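Subject: Re: [etevdale-manip] Sock and glove task, proposal to record with hand-held grippers

Nobuhle, Tshepo, all,

I've read the proposal twice and I'm still not sold. Inline below, then some longer comments.

> From: Tshepo Shezi
>
> We have 50 trial recordings from the glove and sock table and would like
> to go to 600 in November. The person holds the grippers, does the
> sorting with their own arms, and we train on that. It is much faster
> than the remote-control rig and the motions look natural. Grerell has
> said their arms can replay the paths with little tuning. I propose we
> retire the remote rig for cloth tasks and put the hours here instead.

"Look natural" is doing a lot of work in that paragraph. Natural for a person with two shoulders, a waist and the option of leaning in. The arm we have bolted down at Etevdale has none of those. I'd like to know how many of the 50 paths it can reach at all before we record another one.

"Little tuning" I have heard from every supplier since I joined, and I'd put it in the same drawer as the others until Emmanuel has run it on our own arm.

> The wrist views give us everything we need at the moment of contact.

Do they? I went through a good part of the recordings last night and I don't agree. Please look at these before we argue about it. 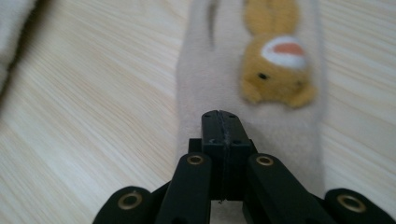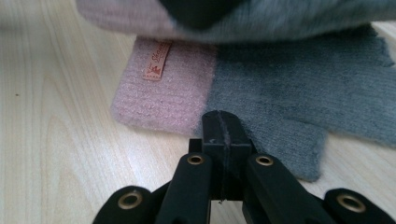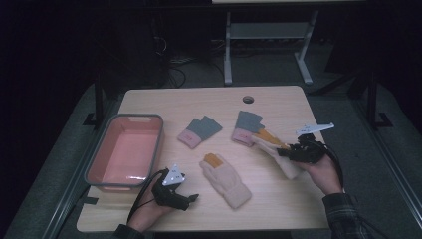 ## What bothers me about the wrist views

Take the sock with the yellow animal on it. The black block of the gripper covers the very bit of fleece I care about. I can't tell from that one picture whether the tips have hold of the sock, are pushing on it, or are just short of it. A person holding the handle knows, because they feel it. The recording doesn't carry that feeling, and the policy will have to guess.

The gray and pink glove is worse, as there is a second one in the same colors over it, close to the camera and badly out of focus. Where does one stop and the other start? I can work it out if I stare at it. I'm less sure that a network will, and I'm quite sure that 600 recordings with the same problem won't teach it any better than 50.

The head view does help. You get the pink basin, both hands, and the pale pink glove stretched up from the table by the right gripper. But the proposal says the head camera is "optional" for training, and Planton's setup doesn't have one in that position. So either it's needed and we say so, or we drop it and live with the two views I just complained about. Pick one, please.

## On the remote-control rig

I know nobody likes it. It's slow and it makes your wrists hurt, and Precious was right that people grab cloth in a stiff, fussy way when they drive it. I have no love for it myself.

What it does give us is paths the arm has already followed, on that arm, with that arm's lag and limits in the data. When a pick goes wrong the operator has to recover the way the robot would have to recover. With the hand-held grippers people fix a bad grip with a little flick and don't even notice they did it. Sibusiso, you did that several times when I sat next to you, and I doubt you could tell me which ones.

I'm not saying throw out the hand-held work. Speed matters and I can see the appeal. I'm saying we don't have a single number that compares the two on cloth, and the proposal would retire one of them anyway.

## What would change my mind

1. Replay all 50 trial paths on the real arm with no cloth on the table. Report how many finish without hitting a joint limit or having to be slowed down.
2. Record 200 by hand and the same hours' worth on the remote rig. Same table, same gloves and socks, same people. Train both, test both on items neither has seen.
3. Somebody other than me or Tshepo scores the tests. Nobuhle, would you?
4. Write down what counts as a success before anyone runs anything. "In the basin" is fine by me. "Mostly in the basin" is not.
5. Report failures by type. A missed grab and a double grab are different problems, and I suspect the wrist camera makes the second kind hard to learn.

If the hand-held data wins on that, I'll help carry the old rig down to storage myself - it's heavy and I know where it pinches.

One smaller thing. Hubáček's calibration script still assumes that the markers on top of the two grippers are the same shape. They aren't, so please check which version was used for the trial set before anybody trusts the left-hand paths. I'd rather find that out now than in recording number 400-something.

I can join the call if it's after 3 in the afternoon. Before that I'm in the workshop with Precious.

Emmanuel, can you say by then whether item 1 is a day's work or a week's?

Regards,
Sibongile's desk is free again if anyone wants the replay machine there.

--
S.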